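3.2 Sampling of soil moisture and salinity

The soil samples were taken at the Barner site, on the lower terrace of the Mazandarani farm, where the groundwater stands close to the surface during winter. We placed 60 sampling points along four lines which cross the old drainage ditch. At each point, one core was taken with a hand auger, and the upper part with the grass roots was removed. The cores were closed in bags on the same day and weighed before drying.

Electrical conductivity was measured in a water extract, following the procedure of Ghorbani. Two points near the ditch gave values above the range of the meter, and for these the extract was diluted and measured again. The highest value after correction was 1,169 µS/cm.

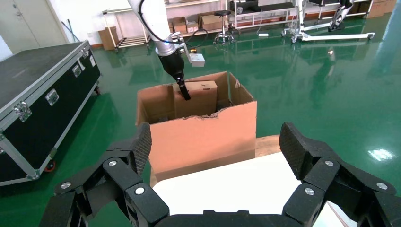
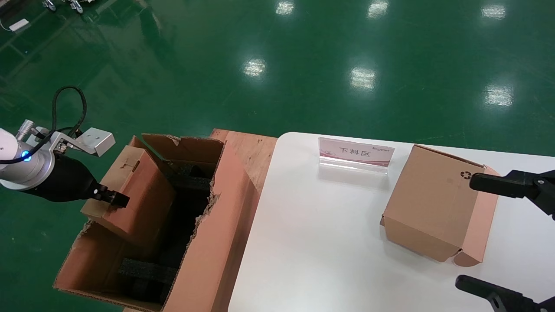 Figure 4. Gripper with black fingers, in two views. In the second view the fingers hold the upper edge of a cardboard panel.

The points on the upper side of the ditch showed lower salinity, mostly under 400 µS/cm, and the difference remained in the December cores. We think that this comes from the slow movement of water through the clay layer, but the number of deep cores is too small to confirm it. The moisture content is treated separately in Section 3.3.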